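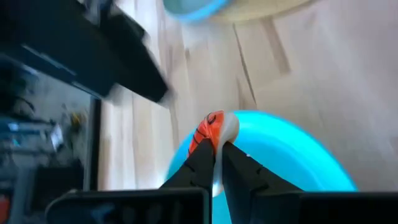
Skollness Folk Music Club, Instrument Room

Bralo Lap Dulcimer

If you have ever sat at the back of one of our song evenings wishing you could join in, this may be the instrument to start with. The Bralo is a four-string lap dulcimer with a spruce top and a walnut back, and it has a sweet, slightly reedy voice that sits nicely under singing. Most people can pick out a simple tune on it within an evening, and the old ballads suit it especially well (so do hymns, and a surprising number of sea songs!).

We bought our first one from the Mosquera workshop in March, and liked it so much that we now keep several to lend and a few to sell. Dennis Kinyua, who leads the beginners' circle, strings each one himself and will happily spend half an hour helping you find a comfortable way to hold it.

Strings: 4, with the melody pair tuned in unison
Usual tuning: D-A-dd
Tuners: geared, with a small key for the fine adjusters
Comes with: padded bag, two picks, a wooden noter and the Gornow songbook, which has 177 tunes in large print

Price to members: $300
Loan deposit: $100, returned when the dulcimer comes back

Loans run for one season and can be renewed if no one is waiting. Please keep the instrument out of parked cars and away from radiators, and loosen the strings a little if you are putting it away for the summer. Spare strings are kept in the drawer under the songbooks, so just ask Dennis.

Page updated April 19, 2021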